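Vuelta de las jornadas de Escobar

El sábado terminaron las jornadas sobre familia y memoria comunitaria que organizó la asociación Illeo en Escobar. Fueron 2 días y vinieron más de 300 personas, muchas de pueblos donde el tema de la lengua propia apenas se habla en casa. Yo fui al taller de la mañana y a la mesa de abuelas, que empezó tarde y se alargó hasta la hora de comer.

En la mesa se habló sobre todo de qué pasa cuando los nietos entienden la lengua pero contestan en castellano. Una de las mujeres contó que en su casa se ponen de acuerdo para hablarla durante la cena, sin móviles. Lleva así desde julio.

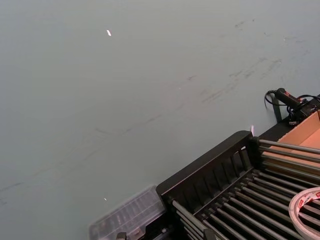
Rejilla negra sobre superficie clara.

El taller de la mañana me gustó menos. Éramos 76 en una sala pensada para la mitad y el ejercicio del árbol familiar se quedó corto. El material de Findisano, en cambio, está bien hecho: 4 cuadernillos con preguntas sencillas para grabar a los mayores. Me traje uno y ya lo he empezado con mi tía. 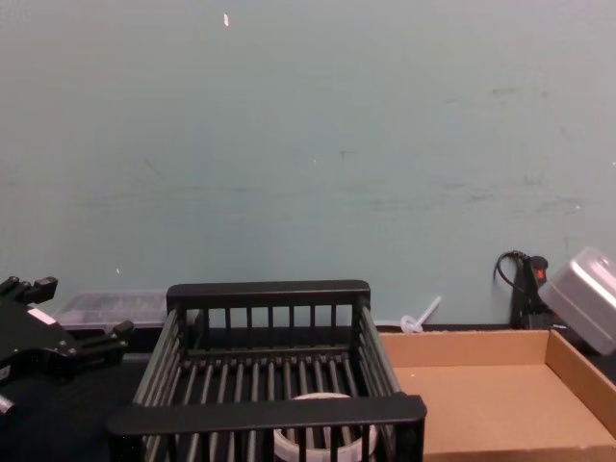
Escurridor negro
junto a una bandeja de cartón

Quedó pendiente hablar del dinero. Los grupos pequeños siguen pagando el viaje de su bolsillo y eso deja fuera a los que viven más lejos. Lo dije en el turno de preguntas y me respondieron que se estudiará para la próxima edición.

Cuando pasen las grabaciones de la mesa pondré el enlace en esta misma entrada.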